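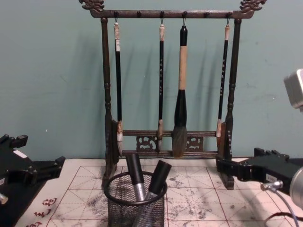 Ffion Edwards asked after the last session why the handout tells you to back up the partition table as well as the files, when the files are what people want back. A file copy restores the contents of a partition. It does not restore the layout the boot loader expects to find, and a device with the right files in the wrong places will not start. Please read section 3 again with that in mind.

Unit 8: Recovery images and the boot sequence

1. Terms

Boot loader: the first program the device runs from its own storage. It checks the next stage and hands over to it.
Recovery partition: a small, separate system used to repair or replace the main one.
Image: a byte-for-byte copy of a partition, including the empty space.
Slot: one of two copies of the system partition (A and B). Only one is active at a time.

2. Order of events at power-on

The processor runs code held in read-only memory. This code loads the boot loader and checks its signature. The boot loader reads the slot flags, picks the active slot and checks the kernel image. If the check fails, the retry counter for that slot drops by one. When the counter reaches zero the slot is marked unbootable and the other slot is tried.

Older single-slot devices have no second system to fall back on. On these the recovery partition is the only repair route short of a cable and the maker's own tool.

3. Taking a backup

The lab units are the Itano boards. The boot partition is 40 MB and the recovery partition is 280 MB. Work in this order:

Charge the unit fully and leave it on the lead.
Start it in recovery mode.
Read out the partition table and save it as text.
Copy the boot partition, then recovery, then system.
Make a checksum of each image on the device and again on the PC. The two must match.
Write the unit number in the file name.

User data is encrypted on these boards. An image of that partition is of no use without the keys, and the keys do not leave the chip. Copy user files from the running system before you start.

4. Writing an image back

Compare the image size with the partition size first. An image larger than its partition must not be written. A smaller one may be, but the old bytes after its end will remain, and some checking tools will report a mismatch. Erase the partition beforehand to avoid this.

Do not relock the boot loader until the unit has started twice from the restored slot. Relocking wipes user data on most devices, and a locked loader will refuse an image it cannot verify – including your own.

5. Common faults

Unit not listed on the PC: try another cable, then another port, then the driver.
Transfer stops part of the way through: avoid hubs.
Loops back to recovery: look at the slot flags before writing anything else.
Checksum differs: discard the image and read it again.

6. For next time

Repeat section 3 on a Brallov unit, which has one slot, and note each step that differs. Sewwandi Dissanayake has the spare leads. Hand in the partition table and the checksums only; do not upload the images.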